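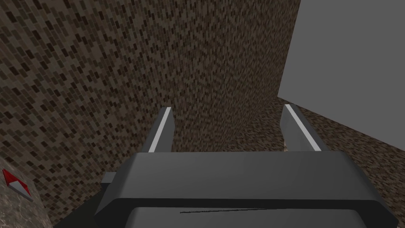
Hard water and the new kitchen tap – filter, softener, or just live with it?

Household & Repairs > Plumbing and Water

tinroofsally
Original poster

Hi all. We moved out to Nevham in July and I'm losing a fight with the water. Everything gets a white crust. The kettle, the shower door, the dog's bowl. I put in a new kitchen faucet six weeks after we got here (the old one dripped like crazy) and the new one is already getting stiff when you turn it. The aerator has clogged twice.

The town water report says hardness is 300 ppm, which a guy at the hardware store told me is "pretty chewy." Great word for it.

So my choices as I see them:

A whole-house salt softener. Got one quote and had to sit down.
A Cultik under-sink unit, $198 at the farm store, just for the kitchen.
Vinegar and a bad attitude forever.

We're on a septic tank if that matters. Two adults, one kid, one dog who sheds into every drain we own. What would you do?

mudroom_max
Member, 44 posts

Do the softener and don't look back. We put ours off for years because of the price and in that time went through a water heater and two dishwashers. I can't prove the water killed them but the heater had a layer of rock in the bottom when they hauled it out, I had to help carry it and I thought my back was going with it.

The Cultik thing is fine for drinking water but it won't touch your shower or your laundry. You'll still be scrubbing the door.

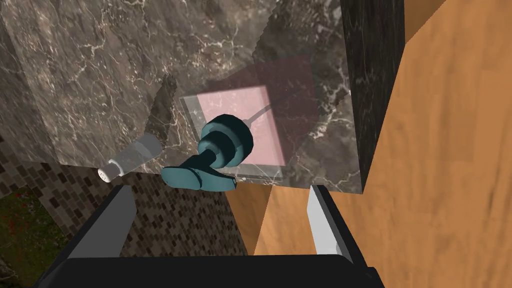 pipe_and_slippers
Moderator, Plumbing and Water

I'd slow down a little before anybody spends real money. I did service calls for a long time before my knees quit and I've seen plenty of softeners sold to people who could have gotten by with less.

First thing, Sally, what kind of valve is in that new faucet? If it's a ceramic cartridge, stiffness after six weeks is early even at your hardness. Could be scale, could be a bit of grit from when you hooked up the lines. Did you flush them before you put the aerator on? Lots of people don't, and every little flake in the old pipe heads straight for the cartridge.

Shut off the stops under the sink, open the faucet to let the pressure out, pull the handle, pull the cartridge. Look for white chalk or for sand. Chalk means soak it in plain white vinegar, but check the instructions first, some makers don't want the rubber parts sitting in it. Sand means rinse it, flush the lines into a bucket and put it back with a dab of silicone plumber's grease. Don't use petroleum jelly. It swells the o-rings and then you'll be back here with a drip.

Second thing, the kit you're looking at. Read the box and see if it says softener or filter. A carbon filter makes water taste better and does nothing worth mentioning for hardness.

tinroofsally
Original poster

Oh boy. No, I did not flush the lines. I didn't know that was a thing! I'll pull it apart tonight after the kid's in bed.

And I just looked up the box and it says "filtration system" in giant letters and the word soften isn't anywhere on it. So that's money I was about to throw in a hole.

gravelgarden
Member

Gonna disagree with Max. We had a salt softener at the old house and I hated it. The water felt slimy, like the soap never came off, and I was forever hauling bags of salt down the basement stairs. Also you can't put that water on your houseplants (I lost a very nice fern learning this).

At this place we just live with hard water. I squeegee the shower, I run citric acid through the kettle, I unscrew the aerators and soak them in a cup whenever the flow gets weak. It's maybe an evening a month. My water is as bad as yours, we're on the Sepúlveda Road wells and that whole side of the valley is limestone.

mudroom_max
Member, 44 posts

The slimy feeling goes away after a couple weeks, you stop noticing. And you can leave the outside spigots and the kitchen cold line off the softener, most installers will do it that way if you ask. Then your plants are happy and you're drinking regular water.

An evening a month for the rest of my life is not "just living with it," that's a hobby.

gravelgarden
Member

Ha, well, I like a hobby. But she asked what we'd do and that's what I'd do. Plus the septic. I've read arguments both ways on the salt going into the tank and I never got a straight answer.

pipe_and_slippers
Moderator, Plumbing and Water

On the septic question, ask your county health office before you sign anything. Rules differ and some places want the brine going somewhere other than the tank. If you do go that way, get one that regenerates by how much water you've used and skip the timer kind. The timer ones waste salt and water whether you're home or not.

For what it's worth I have the Gondine at my own place, the smaller one. It's fine. Noisy when it cycles, so don't put it against a bedroom wall like I did.

tinroofsally
Original poster

Okay, update. Shut off the stops, got the handle off (the set screw was tiny and I dropped it in the disposal, fished it out, moving on). Cartridge had a little white on it but mostly it was grit, dark brown, like coffee grounds. I flushed both lines into a bucket and the hot side was way worse. Rinsed, greased, back together – and it turns like new!

So the stiffness was me and not the water. The shower door is still the water though.

I'm going to get two more softener quotes and call the county. In the meantime I bought a squeegee and a $50 bag of citric acid that is big enough to outlive me. If the hot side had that much junk in it, should I be draining the water heater?

pipe_and_slippers
Moderator, Plumbing and Water

Yes. Start a new thread for it and tell us gas or electric and how old it is. Don't open the drain valve on an old one until we've talked, sometimes they don't close again.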